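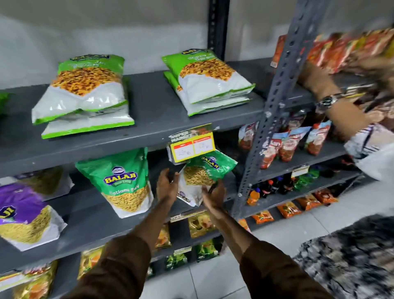 Pasillo de aperitivos, paquete de Balaji en mano.

Filtrado el parche de invierno de Porkgate: modo cooperativo, mapa nuevo y adiós a las cajas

7 de enero de 2026

Vamos rápido que hay mucho. Anoche alguien subió a un foro lo que parece ser la lista casi completa de cambios del próximo parche de Porkgate, el shooter táctico de Planomar. Duró poco colgada. El hilo original ya no está, las capturas sí, y llevan circulando desde entonces por todos los canales de la comunidad. Planomar no ha dicho nada, ni para confirmar ni para desmentir. Les hemos escrito. Si contestan, va en el próximo boletín.

Aviso de siempre: es una filtración. Parte de esto sale de cadenas de texto metidas en los archivos del cliente de pruebas, y en esos archivos hay cosas que llevan ahí desde la beta y que no han salido jamás (¿alguien se acuerda del modo Asedio nocturno? pues eso). Así que con pinzas.

Lo gordo

Modo cooperativo para 3 jugadores. Se llama, de momento, Turno de noche. Oleadas, objetivos que rotan, extracción al final. Las cadenas hablan de "contratos" con dificultad creciente y de una tabla de clasificación por temporada. No queda claro si se podrá jugar en solitario con bots; hay una línea que lo sugiere y otra que dice lo contrario. Tampoco si el progreso cuenta para el pase normal. Esperemos que sí, porque separar progresos ya lo intentaron con el modo arcade y acabó vacío en dos semanas.

Mapa nuevo: Dumholm. Ciudad portuaria, niebla, mucha verticalidad según el texto de presentación. Se mencionan una lonja, un astillero y una línea de tranvía que cruza la zona central y que, ojo, se mueve. Si el tranvía es cobertura móvil de verdad va a haber lío en competitivo. Los que hicieron pruebas en octubre ya hablaban de un mapa con tráfico y casi no se les hizo caso.

Sobre el tamaño no hay datos fiables. Una captura compara Dumholm con el mapa del aeropuerto y lo pone bastante más grande, pero la captura está recortada y a saber.

Armas

Una sola nueva, el rifle Cardoso. Semiautomático, cadencia baja, pensado para media distancia. Los números que salen en la filtración son de risa: con silenciador mata de dos tiros a casi cualquier alcance. Seguro que lo tocan antes de salir. O no, que ya nos conocemos, y la escopeta de la temporada pasada salió tal cual y tardaron un mes en bajarla.

También hay ajustes a lo que ya tenemos:

Subfusiles: menos retroceso horizontal, algo menos de daño a la cabeza.
Granada de humo: dura menos. Mal.
Escudo desplegable: ahora se puede recoger. Por fin.
Pistola inicial: recarga más rápida, sin más cambios.
Francotirador pesado: entra más lento en mira. Lo de siempre, cada parche igual.

Monetización

Aquí viene lo que más ruido esta haciendo. Según las cadenas, desaparecen las cajas aleatorias y entra una tienda rotatoria con precios cerrados. Los aspectos básicos costarían 400 monedas y los lotes completos 1599. Los que tengan cajas sin abrir recibirían 500 monedas de compensación, así, en total, tengas una caja o cien. Si se confirma eso va a arder el foro. Hay gente que lleva guardando cajas desde el primer pase, esperando a que volviera la colección de aniversario.

Por otro lado: precios cerrados es lo que se lleva pidiendo desde el lanzamiento. Pagas por lo que ves y ya está. En la redacción estamos divididos. Unos dicen que 1599 por un lote es una barbaridad, otros que al menos ahora sabes lo que te llevas. Falta saber cuántas monedas dará el pase gratuito, y ahí la filtración no dice ni mu.

Técnico

Lista corta y sin mucho detalle. Arreglo del audio de pasos en escaleras metálicas (llevamos medio año con esto). Soporte mejorado para mandos en PC. Opción de desactivar el chat de voz del rival al final de la ronda. Un cambio en el emparejamiento que solo dice "ponderación por región revisada", vaya usted a saber. Y una línea suelta sobre juego cruzado en clasificatorias que nos ha dejado con la ceja levantada, por que Planomar siempre ha dicho que eso no lo tocaba.

El parche pesaría bastante, por cierto. Si andáis justos de disco id haciendo hueco.

¿Cuándo?

Ni idea. La filtración no trae fecha. Lo lógico sería hacerlo coincidir con el fin de la temporada actual, pero la última vez se retrasaron y hubo que tragarse un puente de desafíos reciclados. El contador dentro del juego sigue corriendo y por ahora no lo han movido. Cuando lo muevan, malo.

Lo que no aparece

Para los que nos preguntáis por correo: nada de repeticiones, nada de editor de mapas, nada de la versión portátil. Tampoco hay rastro del modo espectador que se enseñó en el directo de verano. Puede estar en otra rama de archivos o puede haberse caído. Las clasificatorias por equipos siguen marcadas como "en revisión", igual que hace tres parches.

Y el cambio de nombre del clan, tampoco. Sí, lo sabemos.

Más cosas sueltas

La encuesta sobre el mejor mapa de la temporada sigue abierta en la web, va ganando el aeropuerto por poquísimo. La partida de la comunidad se juega a la hora habitual, servidor europeo, contraseña en el canal de siempre. Los que os quedasteis fuera la última vez tenéis prioridad, pero hay que apuntarse otra vez, no vale la lista vieja. Y si alguien tiene las capturas completas, sin recortar, que nos las mande respondiendo a este correo, no publicamos nombres.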